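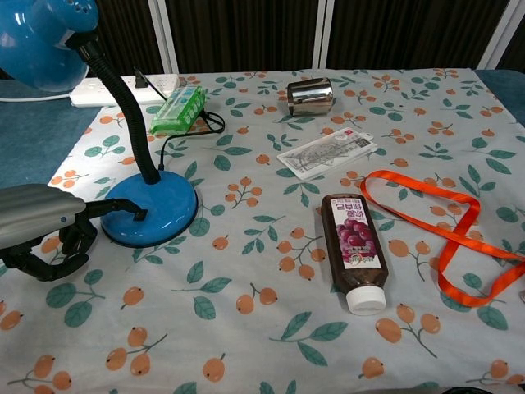
共享工坊自制多指机械手进入桌面试验阶段

2026年3月

阿勒塞克(Alleseck)共享工坊的一个机械臂自制项目本月转入桌面试验。项目使用一条银灰色外壳的机械臂，末端装黑色多指手，试验内容是在铺了桌布、放着日常杂物的桌面上接触、推动和拿取物品。工坊在内部通讯中公布了目前的进度和下一步安排。

项目去年10月立项，名称定为“特鲁特比”(Trultby)。最初的目标比较简单，是做一只能装在现成机械臂上的手，用来在工作台上递螺丝刀和小零件盒。立项后不久，参与者把目标改成了家用桌面，理由是工作台上的东西大多有固定位置，家里的桌子没有。

机械臂本体不是自制的，来自工坊早前购入的一台二手设备，供货方是法布里(Fabbri)。这台设备到手时控制箱缺一块接口板，参与者重新画了板子，换掉了两根老化的线束。手的部分由工坊成员自行设计，指节外壳用工坊的打印机完成，关节处的轴和垫片另外采购。控制程序以克洛科夫(Clorkov)的开源库为基础修改，主要改动在手指的力度限制和急停逻辑。

按照通讯中的账目，手部材料共花费674欧元，其中最大的一项是小型电机，其次是触觉传感器。接口板打样和线束的费用没有计入，走的是工坊的公共维修开支。参与者的工时也没有折算。

桌面试验每轮使用一组物品，摆放位置由当天不操作机械臂的人决定。目前用过的物品有台灯、插线板、带标签的塑料瓶、印有线条图案的卡片、小号金属杯和橙色丝带等，桌布也换过几种。通讯中解释，选带图案的桌布是为了给视觉识别增加难度，早期程序在纯色台面上表现正常，换成印花布以后，曾把布上的水果图案当成可以拿取的物品。

台灯属于“只碰不拿”的一类。试验要求手指接近灯座并轻触边缘，随后退回，不得把灯推离原位。参与者认为这类动作在家里用得上，例如擦桌子时需要确认一件重物的位置。金属杯的难点在反光，杯身会映出周围的颜色，识别出的轮廓时大时小。平放的卡片则要求指尖从边缘插入，现有的指尖太厚，多数时候只能把卡片推到桌边再夹起。

丝带是目前成绩最差的一项。丝带没有固定形状，每次摆放都不一样，程序给出的抓取点常常落在两圈之间的空处。参与者试过先用一根手指把丝带拨拢，再用其余手指合拢，效果有所改善，但耗时较长，还会碰到旁边的瓶子。

自试验开始以来，项目组记录了400次抓取和触碰动作，每次都注明物品、摆放方式和结果。记录表放在工坊的共享文件夹里，会员可以查看，也可以补充备注。通讯没有给出总的成功率，只说不同物品之间差距很大，合成一个数字没有意义。

硬件方面出过一次停机。手腕处的线缆在反复转动后磨破外皮，触发了保护，机械臂停在半途。检修后线缆改从外侧走，加了一段护套，手腕的转动范围也在程序里收窄。改动以后，有几个从侧面接近物品的姿势做不到了，相关试验暂时从清单中删去，等新的手腕件做好再恢复。

电线是另一个关注点。台灯的电源线和插线板都在机械手的活动范围内，项目组要求程序把细长的黑色物体一律按障碍处理，手指不得从下方穿过。这条规则偏保守，有时会让机械臂绕很远的路，但参与者暂不打算放宽。插线板的摆放也有规定，只能放在桌子靠后的位置，插头必须插到底。

安全规定沿用工坊原有的机器使用守则，并增加了几条。机械臂通电时，桌边至少要有两人，其中一人负责急停按钮，不参与其他操作。手臂动作期间不得伸手整理物品，需要重新摆放时先停机。长发须扎起，围巾和挂绳须取下。未成年会员可以在黄线外观看，不能操作。玻璃杯和装有液体的敞口容器不列入试验物品。

工坊的部分会员对项目占用场地提出过意见。试验用的桌子放在原来的缝纫区旁边，桌面每次都要清空再布置，缝纫区的会员反映晚间机器声音较大，取放布料也不方便。双方商定，试验集中在每周固定的4个时段进行，其余时间机械臂断电，桌子供所有会员使用。时段表贴在入口处，如有临时调整，会提前在会员群里通知。

下一步的工作有几项。指尖将改成较薄的可更换式，先做软硬两种，分别对应卡片和瓶子。传感器的接线要重新整理，目前的接头容易松动，每次开机前都要检查一遍。程序方面，计划加入对丝带、绳子一类物品的单独处理，不再使用和硬物相同的抓取方法。项目组还打算把桌面照明的影响单独测一遍，办法是保持物品不动，只改变台灯的开关和朝向，看识别结果有没有变化。

图纸和零件清单目前只在会员内部共享。通讯称，对外公开要等指尖和手腕的新版本定下来，眼下这一版有几处尺寸是装配时手工修过的，照图打印出来装不上。控制程序的修改部分会先行发布，说明文档正在写，缺的主要是安装步骤和急停测试的部分。

工坊欢迎会员捐出试验用的旧物品，优先需要形状不规则的软包装、不同材质的杯子和各种花色的桌布。物品须洗净，不收带刃的工具、电池和药品。送来的东西可以放在入口左侧的架子上，写明是否需要归还。想参加试验的会员须先完成机器使用培训，并旁观一个完整时段，之后在时段表上登记即可。

（阿勒塞克共享工坊通讯组）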